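Questions people keep asking about the arm on bench two, collected so I can stop answering them over the drill press. Last touched in August.

## What is it for?

It puts pieces into a children's puzzle board. A toddler can do this faster, and for crackers. We wanted a job with small parts, tight slots and no consequences, and Zarmeena Dogar's kids had outgrown theirs.

## Did you build the arm?

No. We bought the arm used, through Pilberg. What we built is everything that makes it useful or annoying: the finger mounts, the camera bracket, the cable runs, the control box and the software, which is called Memon for reasons lost to the group chat.

## How much has it cost?

The build fund stands at $2791 spent. Of that, $443 went on connectors, most of them the wrong ones. Please don't ask Amna Sial about the connectors.

## Why is the puzzle sorted into bowls?

Early on we dumped all the pieces in one heap, and the arm spent its evenings shoving them off the table. Now the fish go in one bowl, the numbers in another, and whatever's left goes in the third. The labels are in Chinese, which also keeps well-meaning visitors from re-sorting things.

If you do knock a bowl over, put the pieces back in the right one and leave the bowls lined up along the bottom of the board. Their positions are typed into a file by hand. Moving a bowl two inches to make room for your coffee will cost Babar Rizvi his evening.

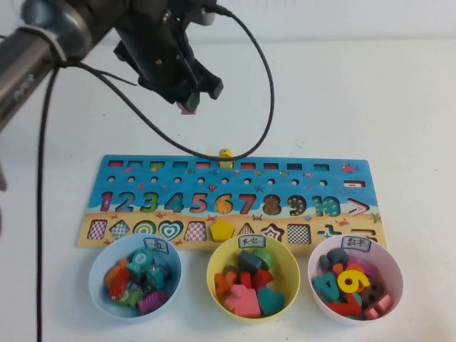

The same goes for the board itself. There are pencil marks on the table at its corners, and if they don't line up, nudge the board and not the pencil marks. Yes, someone erased them and drew new ones.

## Why are the cables hanging like that?

Slack. With the cable tied down neatly, the wrist ran out of travel partway through a turn and pulled its own plug. Kerttu Salminen has designed a proper cable guide. It is on its third version and currently holds the shop door open.

## Which pieces are hardest?

The numbers, by a wide margin. A pentagon has the decency to look the same from several angles. A 6 and a 9 are a philosophical problem. The little peg figures along the top are easy to grab and easy to tip over, so we go slowly with those.

## What's the success rate?

Our log has 600 attempts in it. I'll publish the rate when Parveen Khokhar and I agree on whether "in the slot but sideways" is a success. She says no. She is probably right.

## Can I run it?

Yes, after the half-hour walkthrough. Ask Babar or me. Short version:

- Find the red stop button before you find anything else.
- Home the arm with your hands off the table.
- Start at the slow setting. The fast one is called `prevel` in the menu and you don't need it.
- Write down what you changed. "Tweaked some stuff" is not a log entry.

## It stopped and it's beeping. What do I do?

Press stop, take a photo of the screen and check the plug at the wrist. If it still beeps after a restart, turn it off and leave a note on the box.

## Can it play chess?

No.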